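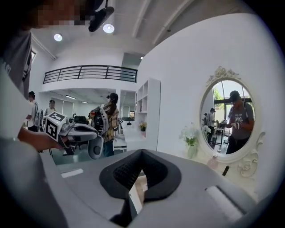
Ticket 247: left gripper loses pose tracking near mirror

Filed under: Hardware faults > Hand-held grippers
Posted in March by Shanti Awasthi, Kombridge

Symptom: the left gripper's pose jumps sideways for up to 28 frames, then recovers. The right gripper on the same rig is unaffected. Seen in 3 sessions, all at the Zisdale site, all close to the wall with the oval mirror.

Checked:
- Marker cube seated, screws tight, faces clean.
- Cable reseated at both ends. No change.
- Swapped left unit with the spare. Fault stays with the location.

Cause: Cluda accepts the cube's reflection as a second valid detection and switches between the two.

Workaround: cover the mirror with a matt cloth before recording. Discard takes where the jump falls during a grasp.

Status: open. Duplicate marker rejection requested from Kapoor. Retest at Zisdale once the patch is in.

Contact support | © Kombridge | Back to top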